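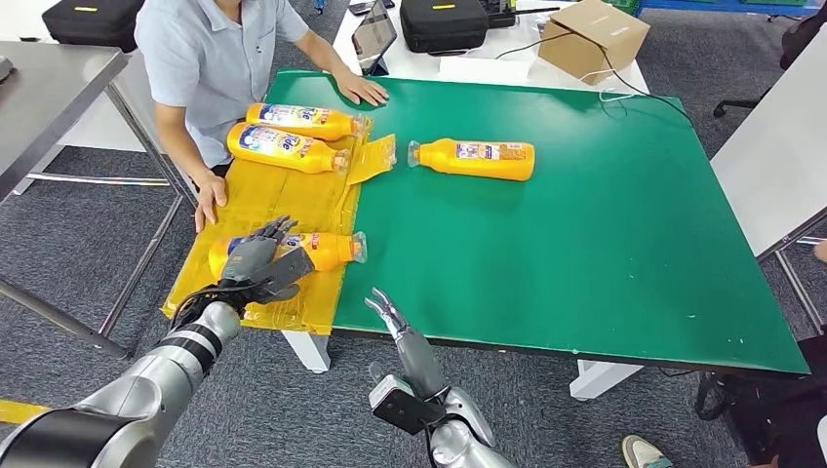 4. Preparing and recording a demonstration

This section sets out how an operator prepares the bench and records demonstrations for the Rundik learning study. It should be read after Section 3 (Starting the arms). The method trains one control policy from recorded demonstrations, and the quality of the result depends mainly on how evenly the starting positions are spread.

4.1 Before the session

1. Confirm that both arms have completed the start-up check and that both hands respond to the open and close commands.
2. Lay the sheet that marks the target zone and tape down its edges.
3. Place the bottles on their sides. Vary the direction of the caps between demonstrations.
4. Open a new session in Coren and enter the operator's name.

Note: A bottle may start inside or outside the target zone. Both cases are needed for training.

Caution: The person seated at the bench must keep both hands still and away from the arms while motion is enabled. The stop button must be within reach of a second member of staff.

4.2 Recording

5. Select "Record" and wait for the tone.
6. Guide the hand to the first bottle. Approach from above with the fingers open, and close them only when the palm is over the label.
7. Move the bottle, release it and withdraw the hand fully before starting on the next.
8. Select "Stop". Mark the attempt as complete, partial or failed.
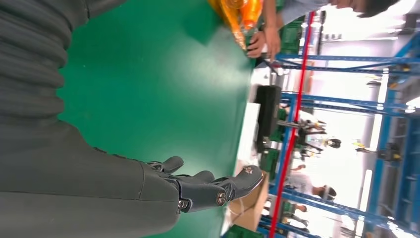
Figure 4-2. Hand open over the bench, wrist camera view.

Failed attempts must be kept. They are left out of training but are used when the grasp detector is tested.

9. After every 20 demonstrations, pause and inspect the finger joints. Tighten any loose screw before going on – a small amount of play at the knuckle will shift the grasp point.

4.3 Size of the data set

The reference policy was trained on 252 demonstrations recorded by two operators, Tharushi Abeysekara and Thiện Lý. Training takes around 9 hours on the Iltby workstation. Policies trained on a single operator's recordings were less reliable when the caps faced away from the hand, and sites should therefore share the work between operators where staffing allows.

Questions about the recording procedure should be sent to Ifeoma Afolabi. Changes to the session settings in Coren require the written approval of Nghĩa Tô.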